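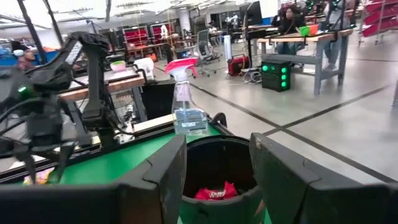

Open day at the Warby workshop -- picture gallery
Posted 19/06/2021 by Hjørdis Holmgren

For a long time I wanted to see how a robot learns to handle ordinary things, and this spring I received an invitation from the people at Warby. They opened their workshop to guests for one afternoon, and I was allowed to bring my notebook and ask as many questions as I liked. I am a teacher of crafts and not an engineer, so please forgive me if I use a wrong word in some places. I have tried to check everything with my hosts before writing it.

The workshop is one large hall with a concrete floor. Desks, shelves and workbenches stand all through it, and people continue with their own jobs while the visitors walk between them. I liked this very much. At some open days everything is cleaned away and you only see a film and a tray of cookies.

Our group had 13 guests. We were divided between the tables, and I went to the one with the green top, where the black arms are. The exercise is called Bidska, and it is about sorting small goods into buckets. On this table the goods are candies, which made the younger guests very interested.
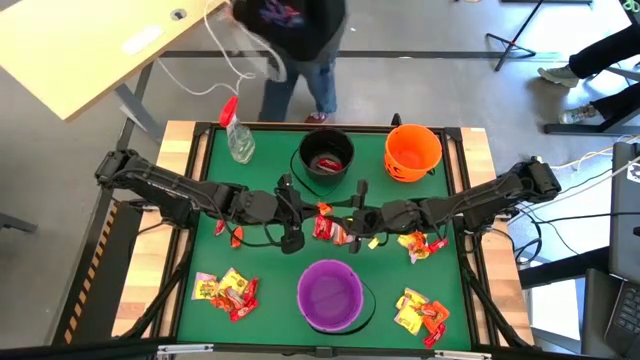 Candy is more difficult than I had imagined. The wrappers are shiny and soft, and they like to lie on top of each other. Our host explained that a hard box is easy for a gripper to hold, but a candy packet changes its form when it is pressed. She let us try with two fingers, with the thumb not permitted. I dropped mine 2 times.

I asked why they use Halloween buckets for such serious work. The answer was simple: they are cheap, light, and every bucket has another color and shape. The orange one with the face was the favorite of our group. One boy asked if the robot is afraid of it, and the host answered him very politely that it has not complained until now.

The part which I found most interesting was the view from the hand. There is a small camera at the wrist of the arm, and on a screen you can follow what it sees. The fingers are always in the view, at the bottom, like your own nose when you look down. After some minutes you start to think from the position of the hand, and it is a strange feeling -- I leaned to one side in my chair without wanting it.
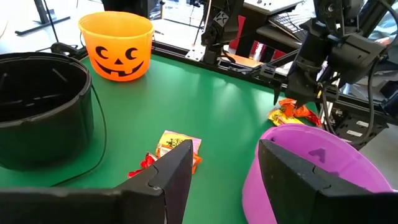 When two arms share one table, they must also share the space above it. I had thought mostly about the fingers, but our host spoke much longer about elbows and cables. Each arm needs a free way to its candy and a free way back to the bucket. If the ways cross, one arm has to wait. She compared it with two cooks at a small stove, and I understood it immediately, as my sister and I cook like this every December.

We were also told about the words they use. A "pick" is when the candy is lifted, and a "place" is when it is let go over the bucket. Everything between them is called the "carry." The software which keeps the notes of each try has the name Dirkero. I did not understand all of its columns, but I could read which tries were marked as good and which were not. There is no shame in a bad one, they write it down in the same way.

After the demonstration we had coffee and a longer talk about safety, with questions from the parents. My own question was about schools. A smaller table, called Phromma, is planned for classrooms, with one arm only and slower movements. I have put my name on the list for it.

The next open afternoon has no date yet. If you want to come, write to the workshop and say how many you are. Children are welcome together with an adult, and closed shoes are required for everybody. The visit takes three hours with the coffee included.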